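# Trimberg 375 Proofing Cloth

Natural linen cloth for resting and proofing bread dough. Sold by Brirnska.

The Trimberg 375 is a flat-woven linen cloth, undyed and unbleached, with a weight of 375 grams per square meter. It is heavier than most kitchen linen. The weight matters when you pleat it, as the folds need to stand up between loaves without slumping.

We have sold the Trimberg in two sizes for several years. The weave was tightened slightly in May after bakers told us that the older version picked up flour unevenly along the selvage. Cloths from before the change have a blue stitch in one corner. Current ones have a gray stitch. Both can be used together.

## Sizes

| | Small | Large |
|---|---|---|
| Width | 20 in | 20 in |
| Length | 36 in | 84 in |
| Edges | Hemmed on all sides | Selvage on long sides, cut ends |
| Typical use | Home oven, rolls, two or three short loaves | Proofing boards, long batches |

The large size comes with cut ends so that it can be trimmed to fit a board. It will fray a little at first. Pull off the loose threads and leave it alone, or run a zigzag stitch along each end if you have a sewing machine.

## Before first use

Do not wash the cloth. New linen has a slight smell of dry grass, and this goes away after a few days of airing. Shake it out, hang it overnight, and then rub flour into it by hand. Rice flour mixed half and half with bread flour works well. Work it into the weave with your palm and tip off what doesn't stick.

The first two or three batches may cling a little. A cloth that has been used for a month or so releases much more cleanly than a new one.

## Using it for rolls

Lay the cloth on a board and dust it. Shape the rolls, set them seam side up in a row, and pull up a fold of cloth on each side of the row. The fold should be a little higher than the dough. Leave a finger's width between rolls if you want them round, or set them touching if you want soft sides.

Cover with the free end of the cloth. In a kitchen at 75 °F, small rolls made with commercial yeast are usually ready in under an hour. Sourdough takes longer, and you will need to go by feel.

To move them, flip each one onto your hand or a narrow peel, then onto the baking sheet. Wet doughs should be floured on top as well before you cover them.

## Care

- Shake out after every use, outdoors if possible.
- Hang until completely dry before folding. Damp linen with flour in it will grow mold.
- Scrape off dried dough with a bench knife or a stiff brush.
- If you do have to wash it, use cold water and no detergent or softener. It will shrink, mostly in length.
- Do not iron and do not tumble dry.

Store the cloth rolled, in a cupboard with some air. A closed plastic tub is the wrong place for it.

## What comes with it

One cloth and a printed care card. The board and flour brush are sold separately. If you are buying for a bakery, the Ornero board is cut to match the 20 in width, and the cloth sits on it with no overhang at the sides.

We also carry the Harahap cotton cloth, which is lighter and cheaper. It is fine for stiff doughs and bagels. It holds more moisture than linen, so we don't suggest it for baguettes or anything very wet.

## Notes from the bench

Syahrul Siregar tests our linen and keeps a set in daily use. His advice on the large size is to mark one face with a stitch or a laundry pen and always put the dough on that side. The floured face gets better with age, and there's no reason to split the wear between two.

He also starts his folds from the middle of the board and works outward - with a long cloth it is easy to run out of slack at the far end if you begin at one side.

## Returns

Unused cloths can be returned within 20 days. Once flour has been on a cloth we can't take it back, except for faults in the weave. Small slubs and darker threads are normal in undyed linen and don't affect how it works. Holes, broken threads longer than an inch, or a missing hem are faults, and we will replace the cloth.
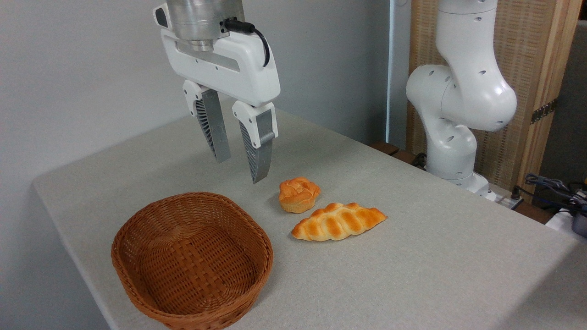

**Can the small cloth be used to line a proofing basket?**

It can, if the basket is a wide one. The linen is stiff for its size and will bunch at the bottom of a narrow basket, leaving creases in the loaf. For baskets under nine inches across, the Harahap cotton folds in more easily.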